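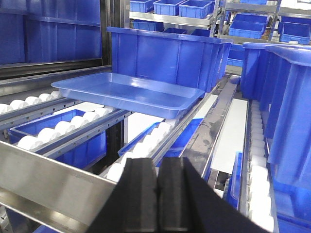
ローラーレーン上の浅型トレーと二本爪グリッパー

Flama 二本爪グリッパーセル　仕様と手入れ

青いコンテナとトレーを扱う搬送ラインに組み込む、Drirnach製の小型ピッキングセルです。うちで一番出番の多い機械で、触っていて本当に楽しい一台！爪の幅と開き方の設定さえ合えば、薄いリムも丸い棒もきれいに持ち替えてくれます。

基本仕様
型番：Flama 207
対象物：樹脂トレー、コンテナ、丸棒
爪：黒色パッド付き二本爪（左右別々に交換可）
最大リーチ：325 mm
制御ソフト：Kudesix

爪合わせの手順
1. アームを待機位置に戻し、Kudesixを「保守」に切り替えます。
2. 左右のパッドを乾いた布で拭きます。溝の奥は綿棒で。
3. 爪を閉じ、先端の高さの差を見ます。ずれていたら根元のねじを緩めて合わせ直し。
4. 丸棒をはさみ、縦に保持できる位置を登録します。

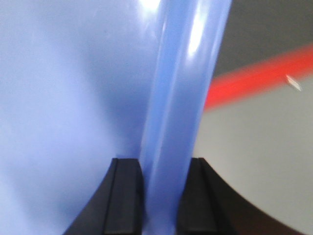

青い丸棒を左右のパッドではさんだところ

丸棒は平らな面と違って当たりが線になるので、把持力の設定がいちばん効きます。標準は7段階目。ここから一段ずつ上げ下げして、棒が回らないところを探してください（この作業、はまると時間を忘れます）。つやのある樹脂は照明の映り込みが強く出ます。手首カメラの露出は自動のままにせず、棒を持たせた状態で固定しておくのがおすすめです。

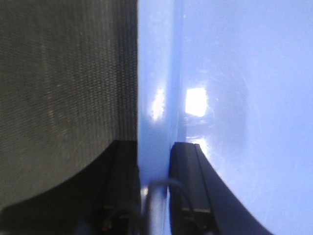
設備技術課　搬送セル班

爪の近くを通るケーブルは、たるみの取り方にこつがあります。詰めすぎると手首を回したときに引っ張られ、余らせると爪の間に入り込みます。手首を左右いっぱいまで手で回し、どちらでも軽く弧が残る長さで留めてください。

織物の面と樹脂の面が隣り合う場所では、カメラの境界検出をKudesixの「素材別」にします。暗い織り目と明るい青なら縦の境目がはっきり出るので、位置合わせの練習にもぴったりです。

交換部品
パッド（左右組）：F-194
ケーブル留め：Perić製の樹脂クリップ
根元ねじ：本体付属の予備を使用

パッドを替えたら、手順3からやり直しです。登録値の控えはAnikó Majorまで。新しい棒やトレーを試したい方の相談も大歓迎です。

最終更新：2018年1月22日（月）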